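Call for Participants: Does Decluttering Do Anything?

Warnden Home Study, February intake

You have read that a tidy bedroom will fix your sleep, your mood and possibly your marriage. We have read it too, mostly in books sold by people who also sell storage boxes. We would like to see some evidence, and we don't much trust the evidence we've found so far.

We are looking for 12 households willing to keep a plain diary for five weeks. Half will clear out one room using a popular method. The other half will leave theirs alone. Then we compare — and if there's no difference, we'll print that.

Rooms can be any size and any state. Plastic toys spread over a plaid bed sheet are fine by us.
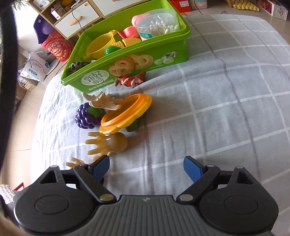 Who we want

Adults who share a home with at least one other person. You don't need to believe in decluttering. Doubters are welcome, and so are fans, provided they can write down a bad week as a bad week.

Please don't apply if you coach, blog or sell anything in this line. We had two such people last time and their diaries read like brochures.

What you do

Fill in a short form each evening, which takes around five minutes. Take two phone calls with Chiamaka Ezeani, one at the start and one at the end. No apps, no wristbands.

What you get

A modest gift card and a copy of the results. We can't promise a calmer life, and would be wary of anyone who does.

How to apply

Write to Mirta Ibarra at the Warnden office by 22/11/2021. Say who lives with you and which room you have in mind. Skip the before photos.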